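Brestport Town FC Supporters' Club

Home Club Fixtures Minutes Travel Contact
Search this site Enter keyword Go

MINUTES OF THE SEPTEMBER MEETING
Started 7.35pm, clubhouse. Quorate. 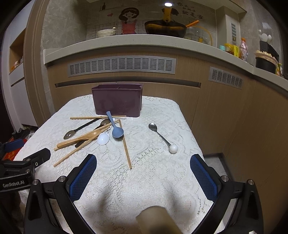

1. Catering
Matchday teas to carry on for all home games, first team and reserves. Price of tea stays put, pies may have to go up after the Utby game - supplier has written again. Agreed that cutlery for teas goes out in a divided caddy like the purple one, and not in the biscuit tin. Lace cloth on the table divided opinion, a few thought it a bit much for pie and peas. Left as is. Hand wash by the hatch has run out twice, secretary to order.

2. Minutes of last meeting
Agreed, one change: item 6 should read "away end" and not "away bend".

3. Matters arising
Turnstile 2 - still sticking. Club say it's on the list. Asked last time as well.
Floodlight on the railway side now fixed, thanks passed on to the club.
Lost flag - not found.

4. Away travel
Coach to Utby leaves the ground at 10.15am, back by 7 if traffic is kind. Seats filling up, pay when booking please, too many IOUs from last season. No alcohol on board, the coach firm have been clear on this and we don't want to lose them.
Butalano Rovers away is an evening kick off. Long discussion. Some wanted a coach, others said not enough would get off work in time. Vote taken, coach to run only if numbers are there the week before. Car share list to go up by the bar either way.
Question about dropping off at the bypass on the way home. Driver's decision.

5. Money
Balance stands at £1000 after paying for the programme stall gazebo. £300 of that is already promised to the youth section for training kit, so not as healthy as it looks. Agreed to pay it over before the under-14s start their cup run.
Half-time draw doing well, Golden goal less so. Suggestion to drop it. Others felt it should have untill Christmas. Left till then.

6. Attendances
Club gave us the gate for the last home league match - 359. Better than the same fixture last season, pleasing given the rain. Still a gap behind the dugouts where people used to stand. Ideas: kids free with an adult for one game, posters in the school and the chip shop, a word with the Sunday league sides. Club to be asked about kids free. Everyone to take posters home.

7. On the pitch
The manager came in for the last part of this item and took questions. Happy with the defending, not with the chances missed. Left back out for a few weeks with his ankle. Looking for a loan striker, nothing signed, wouldn't be drawn on names. Asked about playing three at the back at home, said he would do it again if it suited. Bit of grumbling from the back row. Asked about the cup - wants a home tie same as the rest of us. Thanked for coming.

8. Shirt sponsor
Club have had an offer from Bai, the tile people, for the away shirt next season. They want yellow. Feeling in the room was strongly against yellow as Utby play in it. To be passed on, politely. No objection to the sponsor.

9. Player of the month
Votes counted after the last home game. Goalkeeper won it by 5 votes. Presentation before the next one, on the pitch, ten minutes before kick off. Trophy needs collecting from the engravers first.

10. AOB
- Drum. Complaint from the main stand again. Drum to stay behind the goal and stop when there's an injury.
- Dogs welcome on leads, sign needs redoing.
- Steward numbers low for the Butalano home game, names to the secretary.
- Old programmes - four boxes in the shed getting damp. Anyone wanting any to help themselves, rest to be sold on the stall.
- Request for a vegetarian pie. Will ask.
- Car park potholes. Council's half or the club's half, no one sure. Club to check the lease adn report back.

Meeting closed 9.20pm. Next one same place, same time, October, date to go on the noticeboard once the cup draw is known.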